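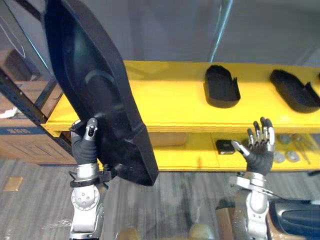

Placement rules for handling labels were written by people who pictured a carton. The carton has six flat faces, a top that stays the top, and corners from which a distance can be measured with a ruler. Much of what moved through the Grarnton depot during our study had none of these. Moulded plastic goods were the worst offenders, being shipped unboxed whenever a customer could be talked into it. A part such as the black shell in Figure 2, with its curved, hollow interior and thick, rounded rim, offers the labeller a choice between a surface that bends away from the adhesive and a surface that will be hidden the moment the part is set down. The depot's written procedure calls for "the largest flat side". Staff had long since stopped looking for it.

**Figure 2.** Large moulded plastic shell, held upright. Note the rounded rim and the raised oval ridge on the inside.

### 4.2 Where the labels went

We compared the written procedure with practice over one February, taking 500 outbound items from the unboxed goods line. Each was inspected at the dock door, after labelling and before loading, by two of the authors working separately. Disagreements were settled by Ghasemi, who was not consulted about whether she wanted the job.

Three habits accounted for most placements. The first was to put the label on whatever surface faced the worker when the item arrived at the bench. The second was to put it where the previous label had been, including on returned goods whose previous label had fallen off from that very spot. The third, confined to the evening shift, was to fix the label to the stretch wrap, where it adhered beautifully and was discarded with the wrap at the first cross-dock.

Written guidance had little visible influence on any of these. The laminated placement chart above the bench shows a carton.

### 4.3 Stock and adhesive

The depot buys a semi-gloss paper label with a general-purpose permanent adhesive, in cases of 3000. Two alternatives were trialled on curved surfaces: a thin film label from Lolix and a tag tied on with cord, supplied by Gasora. The film followed the contour of the goods better than paper did, and lifted less at the corners. It also cost more, a finding reported to management with appropriate solemnity.

The tags performed well wherever there was something to tie them to. On closed forms there was not, and workers improvised with packing tape, thereby reinventing the label at greater expense.

Peel was scored by eye after 15 minutes on the bench and again at the dock door. We make no claims about cold storage. The freezer trial described in our original protocol was abandoned when the marker used to number the specimens proved less permanent than the adhesive, leaving Kos with a tray of well-labelled, anonymous plastic.

### 4.4 Limitations

One depot, one month, and one labelling bench do not make an industry. Workers knew they were being observed, and on the first morning the placement chart was dusted. Talebi's field notes suggest the effect had worn off by lunch.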